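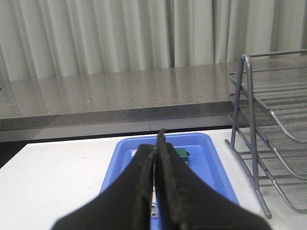 Repeat prescriptions should run to one date

6 Sep 2025

Most people who take more than one long-term medicine do not collect them together. The blood pressure tablets run out in the second week of the month, the inhaler a few days later, and the stomach tablets whenever the box happens to be empty. Each has its own pack size, its own start date and its own request. The result is a steady trickle of small orders, each handled separately by the surgery and again by the pharmacy.

The remedy is called synchronisation. The prescriber issues one odd quantity of each medicine, enough to bring every item to the same end date, and from then on they are all supplied for the same number of days. It has been possible for as long as there have been repeat prescriptions. My argument is that it should be the default for anyone on two or more regular items, and that the patient should not have to ask for it.

The surgery I use, in Drundham, tried this in July with 80 patients. I was one of them. Before the change I took four items on three separate cycles. A short supply of two of them brought everything into line, and I now make one request and one trip. The surgery has published a single page of results. Of the 80, 19 fell out of step again before the second supply, mostly after a dose change or a stay in hospital. The page treats this as a weakness in the scheme. I read it as a description of ordinary medicine use. Doses change, people go into hospital, and the dates then need setting again. A task that recurs should be given a place in the routine, in the same way that a blood test is.

Three objections are usually made, and they are not equally strong.

The first is the cost of broken packs. If a patient needs nine tablets and the box holds 28, somebody has to cut a strip and store the remainder. This is a real cost to the pharmacy, and the payment rules do not always cover it. It arises once per patient at each realignment, however, while the cost of unaligned orders arises every month. The Kultemgate pharmacy, which dispensed for the Drundham patients, charged the surgery nothing for split packs but asked for no more than 2 realignments per patient in a year. That seems to me a fair limit.

The second is waste. A larger single collection means that if one medicine is stopped, more of it may be thrown away. The point holds only if the supply period is lengthened at the same time. Lining up the dates does not require that. A patient on 28-day supplies can stay on 28-day supplies.

The third objection is safety, and it deserves the most attention. Some medicines ought not to be tied to the rest. Anything taken only when needed, such as a reliever inhaler or a painkiller, has no meaningful end date, and putting it on the monthly order produces a cupboard full of unused boxes. Medicines that need a recent blood result before each issue should keep their own timetable as well. Short courses of antibiotics or steroids are outside the matter altogether. A sensible default would cover regular daily medicines at a stable dose and leave the others alone.

Software is the part that has been handled worst. Our surgery's system, Urnamov, stores an end date for each item but will not display them side by side. A receptionist who wants to see whether a patient's items match must open each one in turn and write the dates down. Under the Trịnh system, used by the practice I was registered with before I moved, the dates sat in one column and could be sorted. It would not work out the odd quantities, but at least the mismatch was plain. The sum itself is simple subtraction multiplied by the daily dose. There is no good reason for staff to be doing it by hand on paper.

I would ask for two changes. The end dates should be shown together on the screen from which repeats are issued, with the balancing quantity worked out for the prescriber to accept or refuse. The yearly medicines review should then include a line recording whether the patient's regular items are aligned, and if they are not, why. Neither needs new law or new drugs.

The Drundham trial is due to be extended to 200 patients. I hope the next page of results gives the number of separate requests per patient before and after, broken down by how many items each person takes. The July page left that out, and without it the surgery cannot say how much work was saved.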